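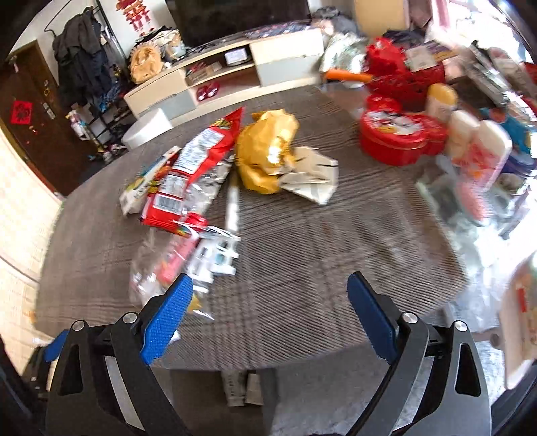 居間のテーブルに置かれた赤い菓子袋。白い表示欄には細かい文字が詰まっている。

菓子袋の裏は誰が読むのか ―― 食品包装の表示欄に関する小調査

生活情報デザイン演習 最終報告
ミモザ・ディミトロフ
提出日:2019年8月29日
読了時間:7分

1. きっかけ

四月の初回授業で「身近な読みにくいもの」を一つ挙げるように言われ、ほかの受講生が駅の路線図や役所の申請書を挙げるなか、私は昼に食べていた菓子の袋を挙げた。手元にあったからである。崇高な問題意識を期待された先生には申し訳ないが、以後四か月、私はこの袋の裏側と付き合うことになった。

袋の表には、食欲をそそる言葉が親指ほどの大きさで印刷されている。裏にまわると、同じ会社が出しているとは思えないほど声が小さくなる。原材料、保存方法、製造者、問い合わせ先。食べる人にとって大事なことほど小さい声で書かれているように見えた。この印象がどの程度まで当たっているのかを、素人なりに確かめるのが本調査の目的である。

2. 調べたこと

調べたのは次の二点に絞った。

(1)人は菓子の表示欄をどういうときに読むのか。
(2)表示欄の組み方を変えると、必要な項目を探す時間は変わるのか。

当初は「包装デザインの歴史的変遷」という章も予定していたが、図書館で借りた本が重く、二回運んだところで計画から外した。中間発表で「歴史の章はどうなりましたか」と聞かれたので、ここに書いておく。

3. 方法

聞き取りは、学内の知り合いとその家族、計34人にお願いした。年齢の幅は一応あるが、私の知り合いという偏りはどうにもならない。菓子を食べない人は一人もいなかった。これも偏りだと思う。

実験には実際の商品ではなく、自分で作った表示欄の見本を使った。架空の商品を名乗るのに名前が要るので、ビスケットを「Tremen」、揚げ菓子を「Nedamlow」、飴を「Lashari」とした。名前の由来を何人もの協力者に聞かれたが、響きで決めた。揚げ菓子の名前だけは全員が読み間違え、ある協力者は最後まで薬だと思っていたらしい。

見本はそれぞれ二種類ある。A版は、400字以上の文章を枠の中に切れ目なく流し込んだもの。B版は同じ文章を項目ごとに改行し、見出しだけを太字にしたものである。文字の大きさは両方とも同じにした。大きくすれば読みやすくなるのは当たり前で、それを確かめるために夏休みを使うのはさすがにためらわれた。

協力者には「乳成分が入っているか」「開けたあとはどう保存するか」の二つを探してもらい、答えるまでの様子を記録した。会場は演習棟の201号室。冷房の効きが悪く、飴の見本に本物の飴を添えるという演出は初日で取りやめた。

4. 聞き取りの結果

表示欄を読む場面として最も多く挙がったのは、「食べ終わったあと」だった。正確に言うと、食べ終わって袋がまだ手元にあり、ほかに読むものがないときである。アレルギーのある人や、小さい子どものいる人は買う前に読むと答えた。それ以外の人にとって、表示欄は読み物の一種に近い。

次に多かったのは、味がいつもと違うと感じたときである。ある協力者は、好きな菓子が急に薄味になったと思って原材料を読み込み、変わったところを見つけられず、結局は自分が風邪を引いていたのだと後で気づいたという。表示欄が役に立ったのかどうか、判断に迷う事例である。

熱量の欄については、「見る」と答えた人と「見ないようにしている」と答えた人がいた。後者は、位置を知っていなければ避けられないのだから、実はよく読んでいる人たちだと私は考えている。この解釈を中間発表で述べたところ、指導の先生はしばらく黙ってから「もう少し慎重に書くように」とおっしゃった。慎重に書くと、そのような可能性がある。

袋の置き方についても意見が出た。居間のテーブルに菓子を出すとき、袋は寝かせて置かれることが多い。表が上になれば裏は見えず、裏が上になっても、袋には膨らみとしわがあるので行の途中が光ったり曲がったりする。表示欄を設計する人は平らな画面で作業しているはずで、そのあたりに食い違いがあるのではないか、という指摘だった。これを言ったのは私の母で、本報告のなかで最も鋭い意見だったと認めざるを得ない。

5. 見本を使った実験の結果

B版のほうが、探す項目に早くたどり着く人が多かった。これは予想どおりである。

予想と違ったのは、A版で早く見つけた人たちの探し方である。この人たちは文章を頭から読まず、括弧だけを目で追っていた。原材料名のあとに括弧書きでまとめがあると経験的に知っていて、そこへ直行する。読みにくい表示に長年鍛えられた結果、読まずに済ませる技術が身についたことになる。デザインの授業でこれを成果として報告してよいのか分からないが、見事ではあった。

逆に、B版で手間取った人もいた。見出しの太字を商品の宣伝文句だと思い、無意識に飛ばしたのだという。太字は大事なことを示すと私たちは授業で習ったのだが、菓子袋の上では太字はたいてい「おいしさアップ」の類いを示している。教科書と袋の流儀が違うわけである。

保存方法については、A版でもB版でも「涼しいところ」と、欄を見る前に答えた人がいた。正解だったので、記録の扱いに困った。集計では別枠にしてある。

6. 費用と失敗

見本の印刷は学内の印刷室を使い、一枚につき200円かかった。光沢紙を選んだからである。普通紙でよかったと今は思う。初回に刷ったものは誤字があり、「直射日光」が「直視日光」になっていた。協力者に指摘されるまで、私を含む班の全員が気づかなかった。表示欄は誰も読まないという仮説の裏づけとして付録に載せようとしたが、班員に止められた。

見本を貼る袋は、Kolltonという学校近くの菓子問屋で無地のものを分けてもらった。店の方は趣旨を聞いて「うちの棚の値札も読みにくいと言われる」とおっしゃり、値札の相談が始まって帰りが遅くなった。その値札は班員が後日作り直したが、本調査の範囲外なので詳細は省く。

7. 考察

改行と見出しを入れるだけでも、表示欄はいくらか探しやすくなる。ただし改行すれば行が増え、行が増えれば場所をとり、場所をとれば袋の表で楽しげにしている写真や文字が縮むことになる。そこを譲ってもらう交渉がどれほど難しいかは、学生の身では想像するしかない。演習の班内ですら、発表スライドの余白をめぐって半日もめた。

また、今回の見本はどれも平らな紙の状態で読んでもらった。袋に貼ったものは最終日に少し試しただけで、数字として出せる量がない。母の指摘した、しわと光の問題は手つかずのままである。続けるなら、照明の位置を決め、袋に入れる空気の量をそろえるところから始める必要がある。空気の量のそろえ方はまだ思いついていない。

謝辞
聞き取りに応じてくださった皆さん、値札の件で菓子を持たせてくださったKolltonの皆さんに感謝します。いただいた菓子は、裏を読む前に班でなくなりました。

関連する報告
・洗濯表示の記号を家族は何通りに読むか
・自転車置き場の貼り紙はなぜ増えるのか
・学生食堂の券売機における「その他」ボタンの研究
・回覧板の余白に書かれるもの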